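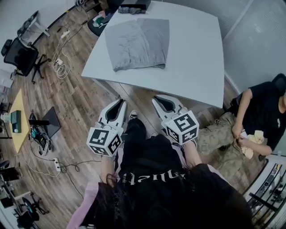

Okay friends, a few of you asked after my post last week how I ever got to the bottom of the laundry pile, so I'm going to tell the whole story, and it's going to take a while, because I don't know how to tell a short one. Get a drink.

Some background. I grew up in a house where laundry happened on Thursday and only on Thursday. My mother stripped every bed before breakfast, and by supper there were stacks on the stairs, one stack per person, and you carried yours up or you heard about it. I thought every family lived like this. Then I got married and found out that some families just have a chair.

You know the chair. Ours was a green armchair from my husband's aunt, a perfectly nice chair, and I don't believe a human being sat in it between the birth of our second child and the spring he started kindergarten. Clean clothes went on it. We dressed from it. When company came, it all went into the bathtub and I pulled the curtain.

What finally got me was August. We'd been up at the lake in Mosville with my in-laws, and we came home with four bags of damp towels and sandy everything, and I washed it all in two days, very proud of myself, and put it on the chair. Then the chair was full, so I put it on the bed. Then it was bedtime. I slept on the couch in my own house!

The next morning I called Bláthnaid Horgan, who some of you will remember from the old neighborhood. She ran the linen room at a hotel for years before she retired, and she folds a fitted sheet the way other people shuffle cards. I asked if she'd come over and tell me what I was doing wrong. She said she'd come over if there was cake.

There was cake. (Lemon. From a box. She was gracious.)

She didn't say a word about the pile. She asked where I folded. I said, well, wherever I am — on my lap, on the bed, standing up with my chin holding the collar. And she shook her head and cleared off our dining table and told me that was where I folded now.

I argued, of course. The bed is bigger! But she said a bed is soft and low, so everything slides around and your back gives out before the basket does. I have since folded at the table for most of a year and my back agrees with her completely.

Her second piece of advice was about shirts. I'd been doing the department store fold, the one with the tissue paper look, because I saw it in a magazine once and thought it was the right one. It takes forever. She had me lay the shirt face down, bring each side in to the middle, tuck the sleeves back along themselves, then fold up from the bottom in half. Smooth it once with the flat of your hand and leave it alone. She was firm on the leaving it alone. I'm a fusser.

My first ones looked like somebody had sat on them. By the end of the cake they were respectable.

Pants: legs together, crotch tucked in so you get a straight line, then thirds. Towels: thirds the long way, then in half, then in half again, folded edge facing out on the shelf. She said at the hotel they'd send a stack back if the edges faced the wall. I can't tell you how much pleasure I get now out of opening that closet. I've gone in there just to look.

Fitted sheets she tried to teach me three times and I still can't do it. I get the corners inside each other, I feel wonderful, I lay it down, and it's a jellyfish. Now I fold the flat sheet and the pillowcases properly and hide the fitted one in the middle. Bláthnaid knows. We don't discuss it.

Now, the part I was most stubborn about, which was the timing. I used to save it all for one heroic Sunday. She had me wash one load, dry it, and fold it the minute it came out, and not start another until that one was in drawers. I timed myself because I was sure it would eat my whole day. A regular load takes me about 30 minutes to fold and put away, and that's with stopping to answer the phone.

My husband timed himself too (he's competitive) and came in faster, and then I opened his drawer and found out why. We've agreed he does the towels.

Somebody is going to ask about the kids, so: yes, they fold. The seven-year-old has washcloths, dish towels and all the socks. The five-year-old has napkins, which come out as triangles, and we use them as triangles. I had to learn to keep my hands off. If I refold in front of them they stop helping, and who could blame them.

Socks deserve their own post. I had a bag of singles. I'd been carrying this bag from apartment to apartment since before I was married, like it had been left to me in a will. One rainy afternoon we tipped it out on the rug and matched what we could, and when we were through there were 66 socks with no partner. Sixty-six! We counted because my son didn't believe me the first time. A few went for dusting, a few became puppets, and the rest went out the door that same day so I couldn't change my mind.

I'll tell you what I bought, too, because you'll ask. Not much. One shallow Wurkden basket, because my old one was so deep that I never saw the bottom, and I think that was half the trouble. It holds one load and no more. And a plain shelf divider for the towels. I looked at one of those plastic folding boards and Bláthnaid gave me such a look over her glasses that I put my phone away.

I will say my cousin loves her folding board and her T-shirts look like they came out of a package. If it gets you folding, use the board. Don't tell Bláthnaid I said so.

A few odds and ends I've picked up since, in no particular order.

Shake each thing out hard before you lay it down. One good snap. It takes out more wrinkles than anything I do afterward.

Don't button the shirts all the way. Top button, one in the middle, and go on with your life.

Sweaters get folded, always. I hung a good gray one for a whole winter and it grew little shoulders like it was planning to fly off.

Zip the zippers before washing! I ruined a blouse learning that, and I liked that blouse.

Put something on while you fold. I do old radio mysteries. My sister does phone calls, so if you've ever talked to her and heard a sort of flapping, she's on towels.

If a thing makes you sigh every single time you fold it, look at it hard and ask if anyone in the house wears it. I had a wrap skirt with ties as long as a garden hose. It lives with my niece now, and she's very happy with it, and she hangs it up.

And I want to be fair and say it all fell apart in the spring. We had the stomach bug, every one of us, and the chair filled right back up in less than a week. I stood there looking at it and felt like crying. Then I did one load and folded it on the table, and the next day I did another. It took longer than I wanted. I sat in the chair that Friday evening with my feet up and ate toast.

Oh, and the chair! We moved it to the other side of the room, under the window, with a lamp next to it. I think that helped as much as anything. It doesn't catch you on the way in from the dryer anymore. My daughter reads there after school and gets crumbs in it, and I'm so glad to see crumbs in it I haven't said a thing.

Several of you wrote to me about shared laundry rooms and I don't want to skip you. When we were on Phillips Street we had two washers for the whole building, and I used to haul everything upstairs warm in a bag and let it sit there turning into an accordion. If your laundry room has a counter, fold down there. You'll meet your neighbors, too. I met Bláthnaid that way — she was waiting on a dryer and watching me roll up a tablecloth, and I could tell it was costing her something to stay quiet.

Her birthday is coming up and I'm making a lemon cake from scratch this time, so if you have a recipe that doesn't sink in the middle, please leave it in the replies. And if you have a way with fitted sheets, leave that too, but go slow and use small words.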